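When a company changes its name

September 28, 2022

My first job after moving to England was in the marketing office of Kemthorpe, a supplier of office chairs with 85 employees. In my second month there we were told that the company would become Stonarix. I had just learned to spell the old name on the telephone.

The new name came from an agency. It was short, the domain was free and it meant nothing in any language we checked. Weronika Borkowska, my manager, had 2,926 customers in her list and she wanted to write to all of them before the new website opened. The directors preferred a big surprise, so the letter went out nine days after the launch. By then 70 customers had already called to ask if we had been sold. 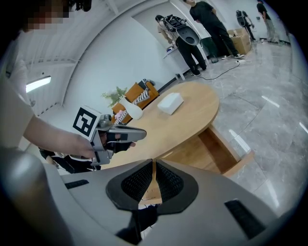 A hand at work, gray marble floor in the room.

I still think about those calls. The people were polite, but they spoke to us as to strangers. One man had bought from Tadeusz Adamczyk in sales for many years, and he asked him to prove that he was the same Tadeusz.

Now I work with small firms, and when an owner tells me he is tired of his name, I ask who else is tired of it. Often it is only him. He sees it every morning on the door, while his customers see it twice a year on an invoice.

If you must change, I would keep the old name under the new one for at least a year, also on the invoices. It does not look so elegant, I know. Weronika proposed this in November, after the calls, and the accounts department was very grateful to her.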